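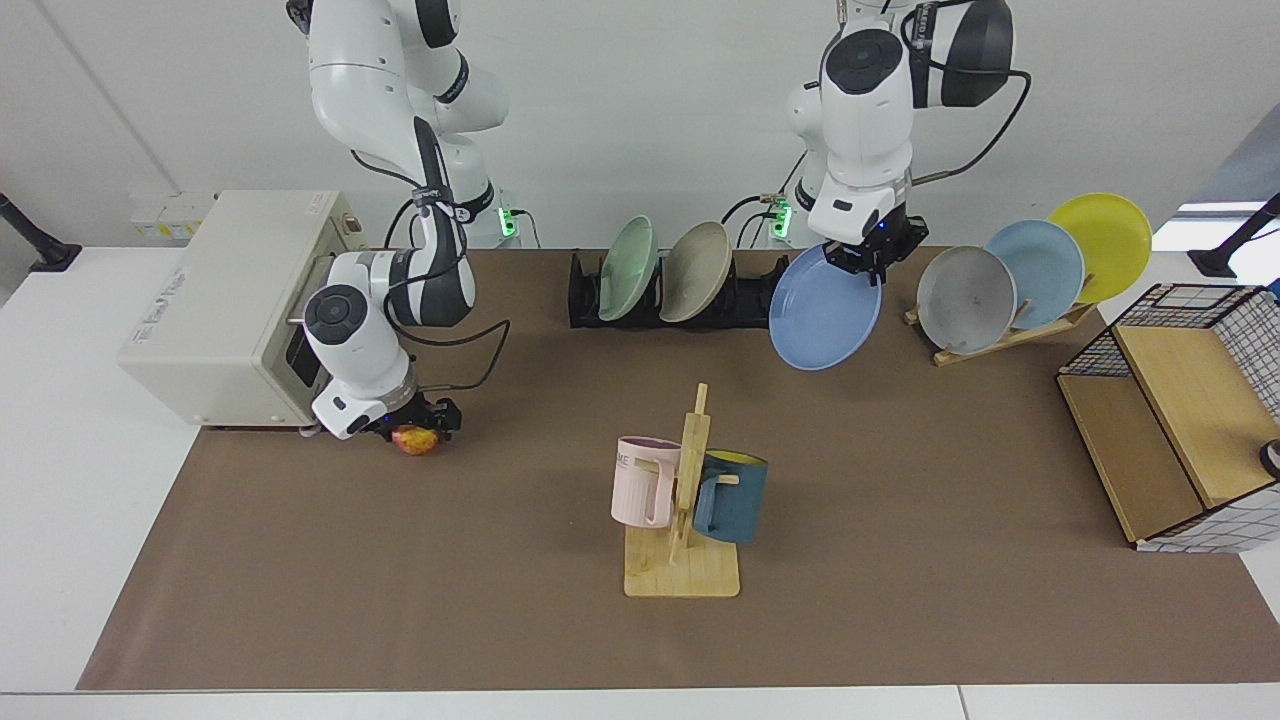 Figure 1. The worktop, with the black dish rack at the back and a blue plate above the mat.

A Place for Every Plate: storing plates on a small shared worktop
Project report, Home and Living Spaces module, Flumley

1. Why I chose this subject

In my first year I lived in a student house in Warivcombe, where five of us shared one kitchen. The plates were kept in a pile inside a low cupboard. If you wanted the plate at the bottom, you had to lift all the others first, and in the morning this made a lot of noise. Before that, in Cáceres, my family kept the plates standing in a rack over the sink, and I never thought about it. So for this project I wanted to study a simple question: is it better to keep plates standing or lying down, when the worktop is small and it is also used for preparing food?

2. The worktop

The worktop is a long table against a white wall, and a brown mat covers nearly all of it. A cream-coloured toaster oven stands at the left. I did not move the oven during the project, so the space for plates was always what remained of the table.

I used plates of different colours, among them pale blue, beige and yellow. This was useful for my notes, as I could write "yellow, back of the rack" and know later which one I meant. For the food I took a small fruit, red and yellow, which fits on any of the plates and does not leave crumbs.

3. The two racks

The black rack is low and has slots. A plate stands in it almost straight, leaning a little backwards. It takes little room and I could keep it at the back, where it did not disturb the preparation of food. Its weak point is that the slots are hard to see from above. In my first tries I often put the edge of a plate against a slot and had to lift it again.

The wooden rack I bought second-hand, from a shop called Rukard. I kept it near the right side. It holds the plates well, but when several are standing together the front one hides part of those behind, so it is best to put the plate you use most at the front.

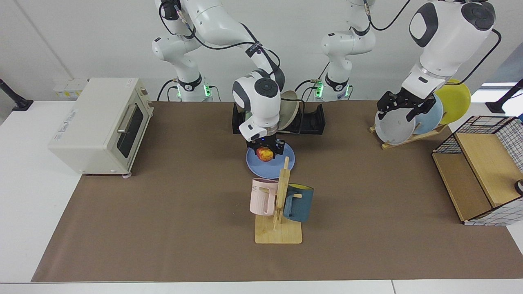 I decided that one turn of the work should have always the same parts: take a plate from a rack, lay it flat on the mat, put the fruit on it, take the fruit off, and return the plate to a free slot. The free place in the middle of the mat was kept for serving. I learned quickly that this place must be decided before the plate is in the hand. When I had not decided, I put the plate wherever there was room, usually too close to the oven, and then it was in the way of the oven door.

4. What I recorded

I made 72 turns with the racks and the same number with a pile, always in the afternoon. For each turn I wrote the time in seconds and if any other plate had to be moved. All the times together came to 2976 seconds.

With the pile, the top plate was the fastest of all. This surprised me. But when I needed a plate from the middle or the bottom, the pile became much slower than both racks, and in 20 turns I had to put a plate down on the mat in order to reach another one. With the racks, I could pull out the plate I wanted and leave the others standing.

The black rack was a little faster for taking a plate out, and the wooden one for putting it back. I think the second result comes partly from me, as I am right-handed and the wooden rack was on my right. I should have changed the sides of the racks half way through, and I did not.

5. Problems

The mat moved sometimes when I pulled a plate towards me. I pressed its corners flat again between turns, but I did not write down when I did it. Also, I tested only round plates. Bowls would need a different kind of rack, and in a real student kitchen there are many bowls.

6. What I would advise

For a kitchen with few plates, all of the same kind, a pile is enough. When the plates are different, or belong to different people, I would buy one rack and place it on the side of the hand that is used more. Before buying, measure the depth of the worktop with the oven door open. I measured mine with the door closed and had to start my drawing again.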